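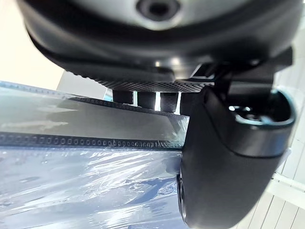 Four black posts under a dark gray plate

Minutes, Trelden Touch League, June meeting

We got going at 7 in the clubhouse at Radero Park, and I took notes again, so blame me for the spelling.

First up was the bonus point. Panach want a point for any team that loses by a single try, and they brought a petition with 453 names on it. I like the idea, I'll admit! Pastor were against it because they think the table is hard enough to follow already. We went back and forth for a good while — I lost track of who was for what — and then voted to try it in the fall season only. It won't count toward finals.

Next, the drop-off rule for tied finals. Right now we take a player off each side every two minutes, and a few of the older teams say it's too quick. We left it alone for now. I'm to ask the referees what they think and bring that back.

Money: we set aside 2,000 for new line paint, posts pads and balls, and have spent 1,586. The rest stays put until the second field is marked.

Panach asked to swap their home game with Pastor in round three. Both clubs fine with it, so I'll fix the draw.

Late sign-ups: still open, forms to me please (the paper ones, not a text).

Finished at 8:40. Next meeting same place, and could somebody else bring the key.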